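[workfloor-automation] 邮件列表存档
主题：Re: 换袋工位试运行，排班表怎么改
发件人：Mwende Athumani
抄送：Hamisi Lema；Jozefína Ďurica

各位：

先引 Oduor 的原信，后面逐条答复。他信里关于采购合同的一段与本列表无关，已删去。

> 发件人：Oduor Mutiso
> 主题：换袋工位试运行，排班表怎么改
>
> 我看了 Clorstead 大楼的试运行数据，有三点没看懂。
>
> 一，报表里的“完成”是怎么定义的？是袋子套上桶口就算，还是要等保洁员检查过才算？如果是前者，后面的返工时间记在谁的工时里？
>
> 二，Beatrice 那一组的夜班少了一个固定动作，可是排班表上又多出一栏“值守”。值守期间能不能去做别的活？如果不能，节省从何而来？
>
> 三，挂袋的挂钩是谁来补？我在工艺单上没找到这一步的责任人。从前保洁员自己从推车上撕一个袋子，整件事就完了，现在多了一道“把袋子挂到钩上”，这道工序总要有人做。
>
> 另外，Mfaume 那边也在考虑上同样的工位，他们问我意见，我想等你们的答复再回。
>
> Oduor

Oduor，三个问题都合理。第一、三两条，工艺单上确实写漏了，新版正在改。第二条涉及工时认定，我只能说明现行做法，最后怎么定要看 Jozefína 和班组谈的结果。

为免来回解释，我把现场说明的正文贴在后面。它是写给班组和排班人员看的，控制参数只保留了会影响人工操作的部分。取袋工序先说一句：挂钩贴在白墙上，钩座上方有一截红色胶带作标记，垃圾桶放在钩的下方。两臂从两侧接近，左夹爪捏袋子左下部，右夹爪抓右下角，袋子上端仍留在钩上。

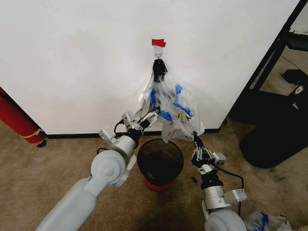 Alorura，12月

换袋工位现场说明（供班组及排班使用）

适用范围：Clorstead 大楼内已装墙面挂钩的圆桶位。厨房、卫生间以及有盖的桶不在范围内，仍按原办法人工更换。

术语：本文所称“换袋”，指新袋从挂钩上取得、展开、套入桶口的全过程。旧袋的扎口、取出、清运由保洁员完成，目前没有自动化计划。“介入”指操作值守人按下暂停，并以手动或遥控方式改变袋子、桶或机械臂的状态。只暂停观察、随后原样恢复的，不计介入。

1. 统计口径

试运行期间共记录换袋1,119次，其中发生介入的313次，介入率为28%。同一次换袋中介入多次，只计一次。原先发给管理层的报表把“套上桶口”作为完成条件，不看介入，因此数字偏高。新报表分三列：无介入完成、介入后完成、转人工。三列相加应等于总次数，不等则当班记录退回重填。

返工工时记在工位名下，不记在保洁员个人名下。这一条是 Beatrice Nyamweya 提出的。旧口径下，袋子套歪后由她的组员顺手整理，工时混在日常清洁里，结果是工位显得快，班组显得慢。改口径以后，凡保洁员在换袋完成之后又动过袋口的，在桶位卡上打一道勾即可，由系统折算，不需要写原因。

2. 展袋工序

袋子是薄塑料购物袋，褶皱多，静置时两层膜经常贴在一起。夹爪要同时满足两个条件：夹得住膜，而且只夹一层。两层都夹住时，向外拉只会把袋子绷直，袋口不开。力反馈在这里作用有限，单层与双层的阻力差别小于噪声，目前主要靠相机判断。

操作值守人在这一步应当看的是袋口，不要看臂。夹爪位于袋口左右两缘，中间出现明显的开口，才允许进入下一步。若袋口仍是一条线，暂停，松开一侧，重新夹取。不要用手伸进两臂之间去拨袋子。需要用手的时候先切到停止状态，确认状态灯，再进入。

袋上的印刷图案对识别有干扰。现在用的这批袋子印有黑色字母和黄色笑脸，还有蓝色部分，袋子一皱，图案边缘常被误认成袋口边缘。Hamisi 试过素色袋，误判减少，但素色袋单价高，采购没有批。眼下的折中办法是补充训练样本，由值守人把误判的时刻标出来，每班下班前提交。标注时间计入工时。

3. 套桶工序

袋子要覆过桶沿，两侧都要有余量。桶是圆的，夹爪只能控制左右两点，前后两段靠塑料自己的形状落下去，因此前后是最常见的缺陷位置。桶内的袋膜出现堆积时，先不要压实，等夹爪完全退开再检查。

桶口左侧和右侧分别由左右夹爪处理。套袋过程中墙上挂钩可能仍挂有另外的袋子，这属于正常状态，视觉程序应以桶口处的袋子为目标。曾有一次程序改去追踪钩上的袋子，已记入缺陷单，值守人遇到同样情况直接转人工，不要尝试恢复。

桶位要求：圆桶与墙脚之间留出距离，桶不得靠死在墙上。桶位附近的地面上如有散落的袋子，由值守人在开始前收走。程序分不清地上的袋子和待套的袋子，误抓之后又容易缠到腕部线缆。线缆在两臂腕部外露，弯曲处有余量，每班开始前用手顺一遍，看有没有扭结。 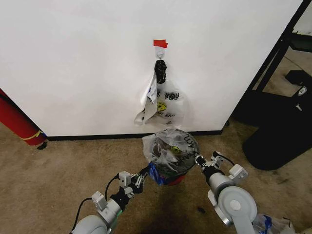
4. 挂袋工序及责任人

旧版工艺单漏写了这一步。现补充如下：挂袋由当班值守人完成，不由保洁员完成。保洁员的推车上不再配发该类桶位所用的袋子，以免出现两边都以为对方已经挂好的情况。

挂法：袋子上端收拢成束，套在钩上，下摆自然垂下。收拢的一段要够紧，否则两臂在下方一拉，袋子整个脱落；又不能打死结，否则取不下来。这一动作试过用夹具代替，夹具挂得整齐，但装填夹具所花的时间多于直接手挂，已放弃。

每个桶位挂袋所需的人工时间，应与原先人工换袋的时间一并公布。Oduor 问节省从何而来，答案大部分在这里：单看一个桶位，挂袋加值守的时间不低于从前人工换袋的时间。能省下来的前提是一名值守人同时照看多个工位，而现有介入率还不支持这样排。试运行报告里写的“每班节省40分钟”，是按零介入推算的，不能用来核减编制。这句话我已请 Hamisi 写进报告首页。

5. 值守岗位

值守期间允许做的事：补填记录、标注误判、整理待挂的袋子。不允许做的事：离开视线范围、接听与工位无关的长时间电话、兼做需要双手的清洁作业。换言之，值守是占用工时的，排班时按满岗计算。

值守人从保洁班组里选，自愿报名，需完成 Riluvska 提供的操作课程。课程讲暂停、恢复和手动回位，不讲维护。课时按正常工时付薪。未报名的人岗位不变，不因此调整班次。现行夜班津贴对值守岗同样适用，至于是否另设岗位级别，Jozefína Ďurica 正在谈，谈妥之前按原级别。

有组员反映值守比清洁更累，主要是长时间盯着同一处，又不能走动。我们把连续值守时段改短，中间插入走动巡查，巡查内容是核对桶位卡和看挂钩是否松脱。改后反馈有好转，样本太少，不下结论。

6. 判定标准

套袋后逐项检查：袋口覆过桶沿；左右两侧无脱开；桶内袋底未悬空过高；袋身无裂口。任一项不合格，记“介入后完成”或“转人工”。

夹爪停在袋口左右两缘时不作判定，此时袋子仍受力，看上去合格的，松开后可能滑落。尤其是上端还挂在钩上、下段已经罩到桶上的时候，上下同时受力，袋口形状和最终形状差别很大。要等上端离钩、两爪都退开再看。从前有人为了赶记录，在这一步提前打勾，查出来三例，都发生在交班前后。
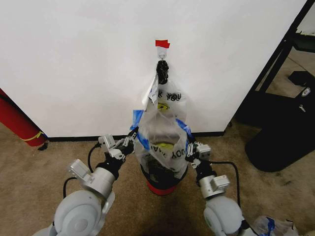

7. 保养与耗材

夹爪指垫按动作次数更换，暂定每1,000次换一副。次数由控制器累计，不由人数。指垫磨光之后夹力读数正常，但塑料膜会打滑，表现为夹住后缓慢滑出，值守人容易误认为是视觉问题。遇到连续滑脱，先报指垫，再报视觉。

挂钩为粘贴式，承重没有问题，侧向受力后会逐渐松动。巡查时用手指轻推，有位移即更换。更换位置以红色胶带为准，贴高贴低都会影响取袋点，位置变动必须通知 Hamisi 重新标定，不得自行挪动。

8. 未决事项

a) 转人工之后，由值守人还是就近的保洁员处理。目前是谁近谁做，记录混乱，需要定下来。
b) 停机超过半个班时，值守人是否回到清洁岗，工时如何拆分。
c) 值守人标注的数据归 Clorstead 还是归供应方。班组要求书面答复，法务尚未回复。
d) 误判标注是否用于个人考核。现场的口头答复是不用，班组要求写进协议，我支持写进去。

现场说明到此为止。

再补两句给 Oduor。Mfaume 那边如果来问，建议你先问他们桶位是否统一。Clorstead 能试，很大程度上是因为桶型一致，又都靠近可以贴钩的平整墙面。他们的厂房我去过，桶型混杂，墙面多是波纹板，粘钩贴不住，要立支架，支架又占通道，消防那一关要先过。袋子的供货也请他们查一下，换一种厚度，取袋参数就要重调，调的那几天等于全人工再加一个值守，班组会问这几天算谁的。

另外，不建议他们在介入率降下来之前动编制。我们这边最初的方案是先减一个夜班名额再上工位，被 Beatrice 挡了回去，理由是介入时需要人手。按现在的记录看，少了那个人，夜班的转人工部分做不完。

新版工艺单定稿后发到本列表。第4节和第5节如有不同意见，请直接在列表里回，不要单独发给我，排班的人也需要看到。

Mwende Athumani
Clorstead 现场运行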